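Section 3. Setting up profiles, downloads and parental limits on Sekau

Before you begin this section, please finish Section 2 (connecting the Alva box to your television and to the home network). You need to have your account e-mail, your password and the remote control near you. If you subscribed through the Plokatmont web site, the same e-mail and password are used on the box.

3.1 Signing in for the first time

1. Press the Home button on the remote control. The row of installed apps is shown at the bottom of the television.

2. Move to Sekau and press OK. The first start is slower than the later ones. Please do not press OK again while the circle is turning.

3. Choose "Sign in with code". A code of six characters is displayed. It stays valid for ten minutes.

4. On your phone or computer, open the account page, choose "Add a device" and type the code. Capital and small letters are treated the same.

5. Wait until the television shows your name. If it shows "Code expired", press Back and repeat from step 3.

Note: When you type the password directly with the remote control, error 401 means that the e-mail and the password do not match. After several wrong tries the account is locked for one hour. The code method is recommended for this reason.

3.2 Creating a viewer profile

Every account has one main profile, and you can add others for the members of your household. Each profile keeps its own watch list, its own subtitle language and its own place in a film that was stopped in the middle.

1. From the Sekau start page, press Left until the side menu opens.

2. Choose Profiles, then "Add profile".

3. Type a name. Accented letters are accepted on the box, but on older televisions they can be displayed as a small square.

4. Choose the audio language and the subtitle language. They can be different from each other.

5. Choose a background for the profile. The box offers the supplied backgrounds first, and after them the photos which you have sent from the Tarel phone app. Photos are made a little darker on the start page so that the white titles can be read on them.
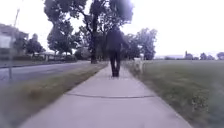 6. Press Save. The new profile appears to the right of the main one.

Note: The background is changed on all devices of the same profile, also on the phone. This can take a few minutes.

3.3 Setting the age limit and the PIN

The age limit belongs to the profile. The PIN belongs to the account, so there is only one PIN for the whole household.

1. Open the main profile. The limits cannot be changed from any other profile.

2. Go to Settings, then Parental limits, and choose the profile you want to limit.

3. Select the highest age rating that this profile may watch. Titles above this rating are removed from the search results and from the rows on the start page.

4. Enter a new PIN of four digits and enter it again to confirm.

5. Choose when the PIN is asked: only for titles above the limit, or also for every rental and purchase.

Caution: Live channels do not always send a rating with the program. A program without a rating is shown to all profiles unless you turn on "Block unrated programs" on the same page.

Caution: If you forget the PIN, it can be reset only from the account page, and not from the box. A factory reset of the box does not remove the PIN.

3.4 Downloading films for watching without a connection

Downloads are possible on phones and tablets with the Tarel app. The Alva box itself does not store films.

1. Open Tarel and select your profile.

2. Go to Settings, then Downloads, and choose Standard or High quality. A film of normal length in Standard quality needs around 788 MB. High quality needs much more, and we advise it only for tablets.

3. Open the page of the film and touch the arrow under the title. If there is no arrow, the owner of the film has not allowed downloading.

4. Keep the app open until the arrow changes to a check mark. On some phones the download stops when the screen is locked.

A downloaded film can be kept for 30 days. After you start watching, you have 48 hours to finish it. When the time is over, the film remains in the list in gray, and you can renew it if the phone is online.

Note: The download list holds up to 200 titles for one account, and expired titles are counted also. Please remove the gray ones from time to time.

3.5 If the free trial ends during the set-up

Your profiles and watch lists are kept when the trial ends, but downloads are locked until a plan is selected. To see the last day of your trial, open the account page and choose Plan. If you cancel before this day, you can continue to watch until it is over.

Text of this section: Anitha Poojary. Checked on the box and on the phone app by Narayanan Iyer. The menu names are those of the February update.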